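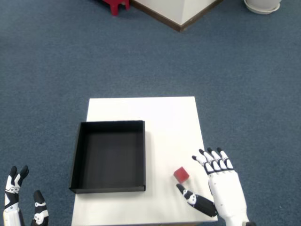
Who is Iltetti for?
Anyone looking for work at a public lab, a college or a government office who would like the job notice put into words they can follow.

Iltetti got its start at Hye-jin Wang's kitchen table in Bustport, back when she was hunting for a lab technician post herself and kept a notebook of closing dates, age limits and fees (she still has it, coffee rings and all!). Friends asked to borrow the notebook, then friends of friends, and before long Nam-gil Ban offered to put the whole thing online, which was awfully kind of him given how messy her handwriting is.

These days we read through notices from 64 institutes and write up each opening with the pay, the schooling you need, how to apply and where to mail the form if they still want it on paper. We also run a small evening class for people getting ready for written tests and interviews. It has 34 seats, and you're welcome to sit in on your first night for free.

We don't charge to read our listings, and we don't take applications for any employer, so please always send yours straight to the office that's hiring.

Page last updated 27 February 2020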